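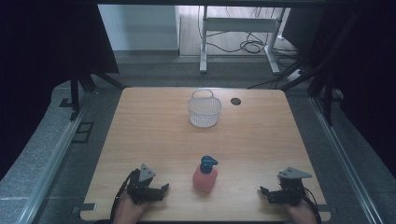

Keltora wrote:
Evening all. The pair of hand-held grippers is coming along nicely, but the left pad has started lifting along its top edge, and I do like a soft grip for bottles and baskets. Reglue or replace?

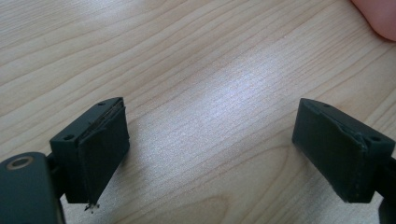

The right one seems sounder, so I'm loath to strip both.

Baloch wrote:
Reglue it, love! Mine did 1,000 squeezes on contact adhesive.

Skoklow wrote:
Sorry, can't agree with Baloch. Once it frays, glue only buys you a week or so. Cut new pads, both sides.

Keltora wrote:
Both it is, then. Kettle on first!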